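Nirnovthorpe notebook, entry 14
September, afternoon

Carried on with pick selection for the stick items. The planner (Ikwood branch, rebuilt this morning) still treats the pile as one object when the pieces lie close together. From the fixed camera the segmenter gives back a single long mask with a ragged edge, the principal axis comes out between two pencils, and the gripper goes for the gap.

Split the job in two. The fixed view now only says where the pile is and which arm should take it. The instance masks come from the wrist view after the approach move. Hover height is set in arms.yaml under approach/z_hover, not in the launch file. I lost half an hour changing it in the launch file.
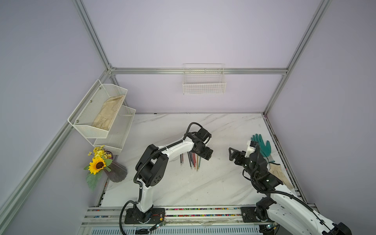 Margin comment on the shared copy: why keep the fixed camera in the pick loop at all? If the wrist masks are good enough to grasp on, they're good enough to rank on, and you'd get rid of one transform that is always a little off. The extrinsics drift was what sank the old Prenmont planner.

Fair point about the transform. I want the fixed view for arm assignment though. A wrist camera has a poor idea of where the other arm is, and joint states alone don't tell me what the pile looks like under it. Leaving it in for now and logging the disagreement between the two views as fixed_wrist_delta, so we can argue with numbers later.

Two bugs found while doing this:

The wrist image timestamp was taken on receipt and the joint state timestamp at the driver. On a moving approach that puts every mask behind the arm. Both now use driver time, and the sync node drops pairs more than 5 ms apart.

The mask tracker reused an ID when a piece left the view and another one came in. Looked like a pencil jumping across the table in the log viewer. IDs are never reused within an episode now.

Clear plastic is the next problem. On the pens the segmenter finds the refill and the dark parts of the barrel and then stops, so the mask is too narrow and the grasp width is wrong. Wooden pencils come back with full outlines. 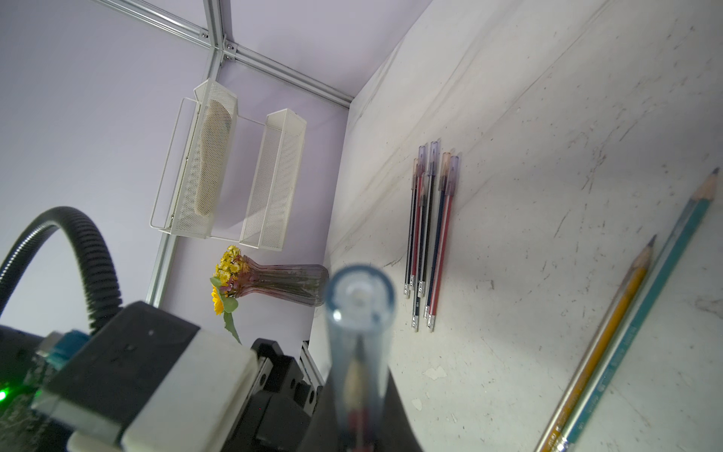 Tuncay Ateş

Tried widening every narrow mask by a fixed margin. It fixes the pens and breaks the pencils, which start merging again. Took it out. What I have instead is a per-class minimum width applied after the instance split, so neighbors can't be merged by it. Config key is min_width_by_class. It needs a class label, and the labels on the pens are shaky, so unknown falls back to the pen value.

Next was grasp point along the length. The old rule was the midpoint of the mask. That's bad when one end is out of view, because the midpoint is then the midpoint of whatever happens to be visible. New rule: if the mask touches the image border, mark that end as open, anchor on the end we can see, and step in by a fixed distance from there.

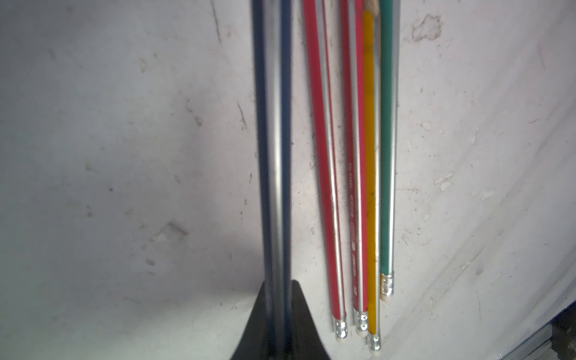
The eraser end is the better anchor of the two. The ferrule gives a strong edge across the barrel and the detector puts it in the same place from one image to the next, while a sharpened tip fades into the table and the estimate wanders. So the anchor score is now weighted toward ferrules. When neither end is visible the candidate is dropped and the arm backs off to look again, up to 3 times, then it hands over to the other arm.

Handover needs the shared-zone lock, and I didn't like how that was written. Whichever arm asked first held the zone until its whole plan finished, including the retreat and the move to the drop pose. Changed it so the lock is released once the wrist is outside the zone polygon. Lock is checked at 100 Hz, same as the arm state loop. The waiting arm holds its pose with the gripper open and doesn't replan until it gets the lock — replanning while waiting gave us stale targets.
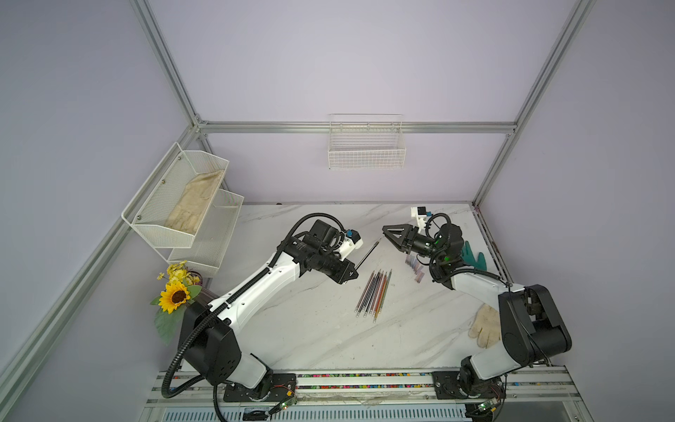 Left arm holding a dark pencil, right gripper open.

Still open:
- fixed_wrist_delta needs a plot, at the moment it's a column in a CSV
- lock release should be logged with the arm name, I only log the acquire
- relabel the pen set before touching min_width_by_class again
- ask Karakaya whether their sync node has the same timestamp bug, ours was copied from it

Branch is pushed, not merged. Don't pull it onto the second rig until the zone polygon has been redrawn for that table.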